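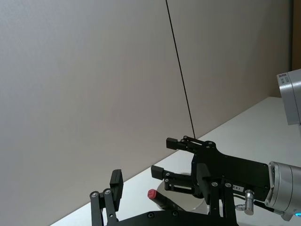
Erthorpe Cable Raceway Kit, three months in

I bought the Erthorpe kit in July, after a guest asked whether the wire on my living room wall was "load-bearing." It comes with 57 feet of white plastic channel, a bag of corners, and a sheet of instructions that has plainly been through several languages on its way to English. Step 3 tells you to "persuade the lid." I have been persuading it ever since.

Let's start with the good. The channel cuts cleanly with a cheap hacksaw, and the adhesive sticks to painted drywall like it has a grudge. I ran one length behind the TV and another along the baseboard to the router, and neither has budged. The Droltano kit I had before let go at two in the morning and took a lamp with it.

Now the lid. It snaps on beautifully if you have one thin cable inside. Put in three and it pops off at one end while you're pressing down the other. I went through this for most of an evening, crawling back and forth along the baseboard – my dog thought it was a game and joined in.

The corners are a mixed bag. Inside corners fit fine. Outside corners leave a gap wide enough to post a letter. And "paintable" turns out to mean two coats of primer and a good deal of patience. My wall is called Sarura Mist, a color that looks like oatmeal in every light, and the channel still reads as slightly whiter oatmeal.

Would I buy it again? For a single cord, sure. For the mess behind a desk I'd pay more for the Kikuchi one with the hinged cover, which my sister has and won't stop bringing up.

3 out of 5. One point off for the lid, one for the outside corners.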